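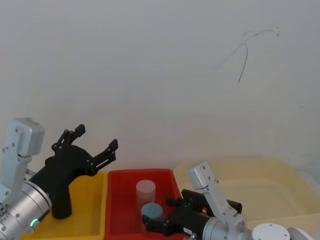 Yellow, red and cream bins by the wall

Woletti case records, support log
Site: Haverford police station, front office
Opened: 2021-10-31
Priority: high
Status: open, workaround in place

Problem as reported
Theft reports taken at the front desk are saving but not getting a crime number. Screen says "submitted", then nothing. Officer can't give the victim a reference and the insurers won't talk to them without one. 36 reports stuck so far, mostly bikes and van break-ins, plus one burglary at a shop in Hindis.

First look
Logged in as desk user. Made a test report, same thing. Logged in as supervisor, test report got a number straight away. So not the whole system. Deleted both tests after.

Checked the network, fine. Checked the printer as someone had mentioned it, nothing to do with this, just out of toner.

Tried
- Signed out and in again. No change.
- Cleared the browser cache on desk PC. No change.
- Different browser. No change.
- Same desk login on the back office PC. Still stuck, so it follows the login and not the machine.
- Took the location off the report. Number came through!! Put it back, stuck again.

Location is the thing then. Desk users pick from the short list of areas, supervisors get the full one. Short list was changed in October when Dikano was moved in with Hindis for patrol purposes. Looks like the old Dikano code is still sitting in the short list, and the number generator is choking on it and holding up evrything behind it in the queue.

Asked supplier to confirm. They say "known issue with retired area codes". Would have been nice to know. No fix date given, I have asked twice.

Workaround (desk staff please read)
1. Leave the area blank when taking the report.
2. Type the street and town in the notes box instead.
3. Save, wait for the number, write it on the victim's slip.
4. Supervisor adds the area later.

Do NOT resubmit a stuck report. One person did this and we now have 2 entries for the same stolen moped, both showing on the detectives' list. Have marked one as a duplicate, needs a supervisor to close it.

Update
Removed the old code from the short list. 15 of the stuck reports cleared by themselves in the next few minutes. Rest still waiting. Restarted the queue, another lot went through, 3 left. Those have the area field locked so I cant edit them from here, passed to supplier with the report details.

Burglary in Hindis is one of the three. Shop owner has rung again for the number. Can the desk ring back and say it's being done by hand, the paper log has a spare range for this.

Still to do
- supplier to unlock the last ones
- close the moped duplicate
- check the short list at the other stations for the same code
- toner

Leaving open till supplier replies.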